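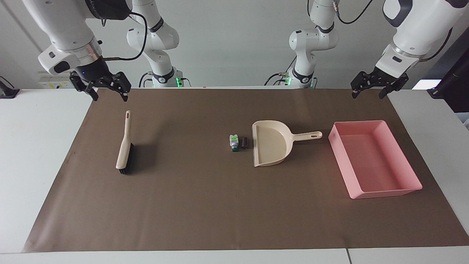 Figure 4. The two-arm station with the objects laid out on the mat: hand brush, small white container, small dark cylinder, dustpan and pink tray.

May 31, 2022 | By Hema Kotian, Steinar Juhl and Chak-lun Tse

Home | Issues | Student Work | Contact

Print this article | E-mail this article

3.2 The tidying task

By the second half of the course, our students had already spent a good many hours moving single blocks from one spot to another, and they were (quite understandably) ready for something that felt more like a chore a person might really want done. We asked each team to propose a household job that would need both arms, and after a friendly and rather long discussion the class settled on tidying a table. The proposal came from Yen-ting Poon's team, who called their project Jummont, and the name stuck to the task itself for the rest of the term.

The layout in Figure 4 uses five objects. The brush lies at one end of the row and the pink tray at the other, with the white container, the dark cylinder and the dustpan between them. A team had to put the two small items into the tray, and then pick up the brush with one arm and the dustpan with the other and bring them together over the middle of the mat. We left the order of the first two moves up to the students, and we are glad we did – the teams argued for their choices with real enthusiasm, and those arguments taught us a lot about how beginners think about reach and timing.

Both arms end in parallel grippers with two fingers, so every grasp comes down to choosing a place to pinch and a direction to come from. The container and the cylinder were the gentlest introduction to this, though they stand close enough together that an opened finger can easily knock one while reaching for the other. The long handles of the brush and dustpan were harder. A grasp near the end of the handle leaves most of the tool hanging out to one side, and several teams found that the tool turned in the fingers as soon as it left the mat. Tanko Okeke's team, Ronlow, moved their grasp point closer to the head of the brush and wrote two lovely pages in their notebook on why this helped.

We covered the table with brown paper after the first week. The white tabletop had made the lighter objects difficult for the students' color-based detection code to pick out, and the paper gave them a background they could work with. It does crease, and shadows still fooled the simpler detectors, the brush's shadow most of all.

Across the term the class logged 181 full attempts at the task, each with a short written note by the student at the controls. We limited each session to 40 minutes so that every team had a fair turn. The notes were, to our delight, much longer than we had asked for, and we draw on them heavily in Section 4, where we compare the Ronlow and Jummont solutions with the more cautious one built by the Fernari team, who moved only one arm at a time until the final step.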